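Aton (brazo de empuje)
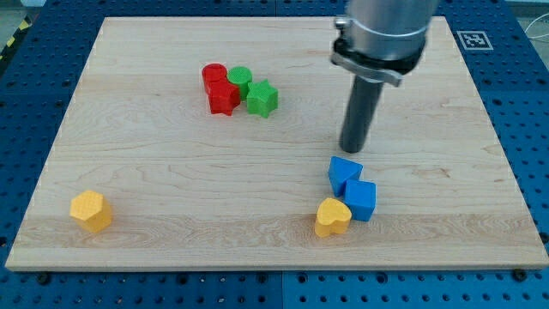

Esta página se modificó por última vez en noviembre, a las 18:40.

Aton es un brazo robótico de sobremesa montado en el taller compartido Trerau para tareas de empuje de piezas pequeñas sobre una superficie plana. No lleva pinza: mueve los objetos con una varilla vertical sujeta al extremo del brazo. El programa que lo controla se llama Surkow y se mantiene por separado.

Historia

El montaje nació como continuación de Daza, un trazador de dos ejes que se había construido en el mismo taller y que quedó fuera de uso por la holgura de sus guías. De Daza se aprovecharon la fuente de alimentación, parte del cableado y la idea de trabajar siempre a una altura fija. El brazo se compró de segunda mano, sin controlador, y la puesta en marcha llevó 5 meses, la mayor parte dedicados a la electrónica.

La primera versión empujaba las piezas directamente sobre la mesa. Los cantos se enganchaban en los agujeros y el recorrido cambiaba de un ensayo a otro, por lo que se añadió un tablero encima.

Mesa y tablero

La mesa de trabajo es azul y está perforada con una cuadrícula regular de agujeros redondos, repartida en varios paneles cuadrados. Sobre ella descansa una tabla de cortar rectangular de arce claro, con la veta a lo largo y algunos nudos. Es la zona útil del robot: todo lo que queda fuera de la tabla se considera perdido para el programa y debe recolocarse a mano.

La tabla no está barnizada. Se lija cada 3 meses con grano 400 y se limpia en seco. El aceite para madera, que se probó al principio, dejaba zonas donde las piezas resbalaban más que en el resto.

Junto a la esquina derecha del fondo, ya sobre la mesa, hay un marcador fiducial cuadrado en blanco y negro. Surkow lo usa para calcular la posición de la tabla respecto a la base del brazo. Si el marcador se desplaza hay que repetir la calibración completa — unos 60 minutos, aproximadamente.

Herramienta

La varilla es cilíndrica, de color gris oscuro y punta redondeada. Se fija al brazo mediante un collar metálico y trabaja en posición vertical, con la punta muy cerca de la madera. La separación se ajusta al cambiar de tabla y después de cada lijado. Una punta demasiado alta tiende a volcar las piezas de poca base; demasiado baja, raya el tablero.

En una versión anterior la varilla terminaba en un corte plano. Se sustituyó porque el borde mordía las caras de los prismas y los hacía girar.

Piezas

El juego combina cuatro colores (rojo, verde, azul y amarillo) con formas sencillas: cilindros, estrellas, un cubo, un prisma triangular, otro pentagonal y un corazón. Las superficies tienen textura.

Las formas no se comportan igual. El cubo avanza recto si se empuja por el centro de una cara, mientras que los cilindros se desvían con facilidad. Las estrellas son las más difíciles de separar cuando quedan pegadas a otra pieza, y el corazón, colocado de pie con la punta hacia abajo, es el menos estable.

Funcionamiento

Los ensayos parten de una disposición hecha a mano. Una tarea habitual consiste en formar grupos por color, por ejemplo los rojos junto a los verdes, y otra en apartar una sola pieza hasta un lado de la tabla. Surkow divide cada orden en empujes cortos y comprueba las posiciones entre uno y otro. Al terminar, la varilla se eleva y el brazo vuelve a su posición de reposo.

El suelo junto a la mesa está señalizado con cinta amarilla y negra. Las normas de Trerau piden no cruzarla con los motores activados.

Limitaciones conocidas

— Aton no puede levantar ni enderezar una pieza volcada.
— Los empujes contra dos piezas en contacto suelen mover ambas.
— El recorrido pierde precisión cerca del canto delantero de la tabla.

Véase también

Daza (trazador)
Surkow (programa de control)
Taller Trerau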